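Visit report: Bilyk handling site, Daltport
22 March 2023

Bilyk opened its Daltport site to outside visitors for one afternoon. The subject was its written practice for recording work with hand-held grippers, drafted in February and now at its second revision. Zoia Didenko led the tour and took the questions.

Packing and sorting

The task is sorting snack packets and wrappers between a table and an open cardboard box. Two grippers are used, one per hand. The rule sheet asks for one item per grasp and no reaching across the other tool – a crossed reach is logged as a fault even if the item is placed.
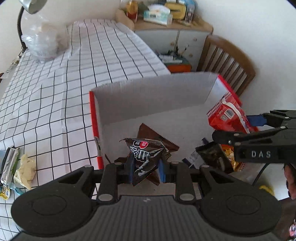
Session limits

A session ends at 80 grasps or at the operator's request. Each batch holds 200 sessions, and a second reader checks the log before release. Mullis, which supplies the review software Brakivora, recommends batches of 600. Didenko considers that too large to recall when an error is found.

The table covering has a printed black grid. Under section four, jaws must be open before the approach to an item starts, and the second tool stays on its own side until the first has closed. 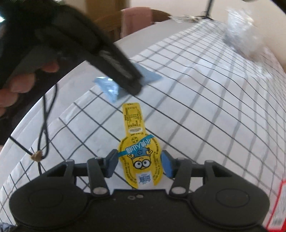
The same section covers cables, which must be checked at every break and kept clear of the operator's feet. I asked how damaged packets are treated. They stay in use until they shed pieces, then are replaced and the change is noted. The written rule on this point is one line long and could be clearer. Revision three is due after 1,000 sessions.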